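Attendance and Second-Half Shots at Dullero Field
Boyang Wan
Project report, 2020-01-31

For this project I looked at whether crowd size had any link to how a women's soccer team played after halftime. I used the home games of the Torby women's side, who play at Dullero Field. It holds 300 people and the bleachers are on one side only. My records cover 11 home games.

I wrote down the shots in each half and took attendance from the gate sheet. The gate closes at halftime, so late arrivals are counted but people who leave early are not.

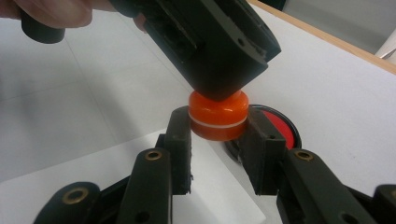 Shots were logged by hand on paper and typed into a spreadsheet the same night. I split the field into zones and gave each one a color. Orange, the same color as the short cylinder between the black gripper fingers, was the zone just outside the penalty area, and most of the shots came from there. Blocked shots were included. Crosses that drifted toward the goal were left out unless the keeper touched them.

The biggest crowd was 77 percent of capacity, for the Illus game. Torby had more shots in the second half of that game than in the first, but Illus had a player sent off in minute 70, so I don't think the crowd can take the credit.
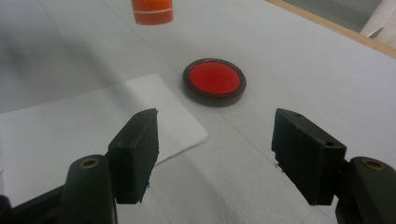 The Takács game went the other way. It rained, few people came, and Torby still took most of their shots late. Their coach had moved the left back up into midfield at halftime, and the change stayed in for the rest of the season.

Over the full set I found no clear link between attendance and second-half shots. The sample is small and I did not record substitutions, which I should have done. I plan to add away games in February if the other clubs will share their gate sheets.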